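Handheld gripper demos, table setting task

mbali_z
Trained on 3000 demos from the hand-held grippers, then cut it to 64 per object. Success on held-out tables fell by two points. Striped placemat in both of these. 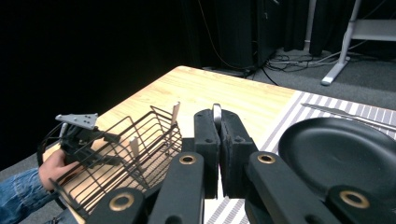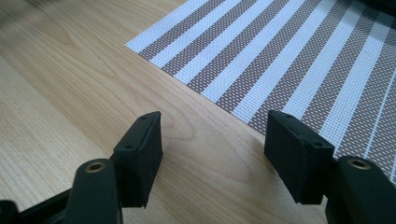
I think variety matters more than volume – at least for pick and place.

edunne
Two points over how many trials?

mbali_z
80.

edunne
Then that's noise. I wouldn't claim anything yet.

k_rampersad
Agree with Eimear. Run it again with new tables.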